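Clutero open day, 22/10/2026

We drove 87 miles out of our way to see where the new Clutero pop-up camper gets built, on the strength of a brochure that says it will "change how you camp." I own a truck camper that leaks at the front window, so I was willing to be sold. I came home with the same camper.

The Gronau plant is smaller than the website makes it look. Our group got 20 minutes on the floor, most of it spent behind a rope near the roof bonding station. I asked what the shell weighs with full water tanks and was given the dry weight, twice.

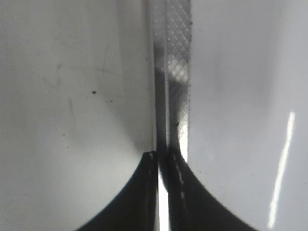 Open day at the Gronau plant.

Then came the talk about lift systems. Clutero used to buy its lifts from Ollier and has switched to Aksoy, and the new one is supposed to raise the roof in 3 seconds less. I have never once stood in a campground wishing for those seconds. What I want to know is who fixes it in July when I'm parked at the end of a gravel road and

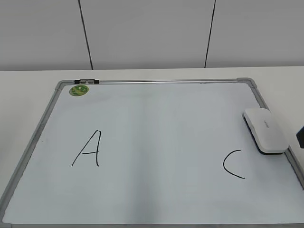
the dealer is two states away. The answer was a "growing service network." A map of it would have been nice.

The finished camper outside was good in places. The bed is long enough for me, the drawers shut firmly, and the warranty runs 5 years, though the lift has its own terms that they promised to email. Nothing has come yet.

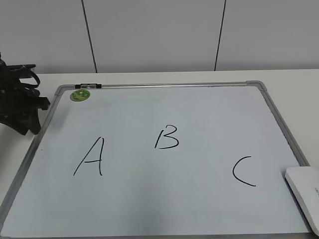 Dunes and Diesel writes: We did the same tour and liked it more than you did, but I never got a wet weight either. Put one on a truck scale before you sign anything.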